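Ticket: label sheets drifting on page two and after
Product: Traseo (label and booklet layout)
Opened by: Ngaio Goodwin
Status: solved, leaving open for comments

Hi all! I love this program and I've finally got to the bottom of something that had been bugging me since July, so I'm writing up the whole hunt for the next person.

What I was seeing: a 33-page file of shelf labels for our toy lending library. Page one prints perfectly. On page two the text sits a hair low, and by the last page the bottom row has slid right over the cut line. Same thing on both our printers, the old Plosow and the newer Zhong.

Tried first, no change:
- Scale set to 100 percent in the print window (it was on 97, so I had high hopes!)
- Different paper tray
- Fresh install of Traseo, settings wiped
- Printing from a PDF instead of directly

The PDF test was the useful one, in hindsight. I opened the PDF on another computer and the drift was already in there, so the printers were off the hook and I could stop wasting label stock. Hooray for that, the stuff is not cheap.

Next I made a short test file with two labels and a photo on each, to see if pictures had anything to do with it.
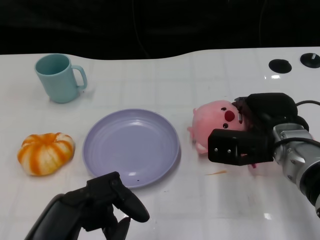
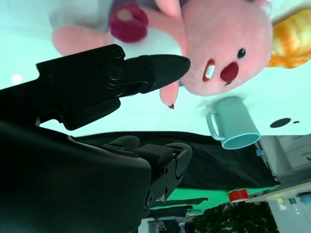

Pictures do matter, but only in one way. If the photo box is set to "grow to fit", Traseo adds a sliver of height to the row and carries it over to the next page, where it gets added again. Label A in my test was the teal mug and label B was the pink plush with the red nose, and I gave A a fixed box and B a growing one. A stayed put on every page. B crept down each time, and took the rest of its row along with it. I swapped the two settings and the drift swapped too – I may have cheered out loud at my desk.

The fix, for version 19 at least:
1. Open the master label, click the photo box, choose Fixed height.
2. Go to Sheet > Row spacing and type the number in again, even if it looks right. The old value hangs on until you do.
3. Save under a new name, close, reopen.
4. Export to PDF and check the last page before you load any labels.

Step 2 is the one I kept missing. I lost almost an entire afternoon to it.

Update, Thu 23 September: ran the full file with the Plernetti template as well, which has tighter margins, and the last page lines up beautifully. Long names still wrap onto a second line in the small size, but that's a separate thing and I'll open a new ticket for it. If anyone has a trick for shrinking text only on the labels that need it, I'd love to hear it!

Related tickets
Row spacing goes back to default after reopening
Plernetti template: left margin too narrow on Zhong printers
Barcode prints fuzzy at small sizes
Can I merge two label files into one?
Fonts missing after export to PDF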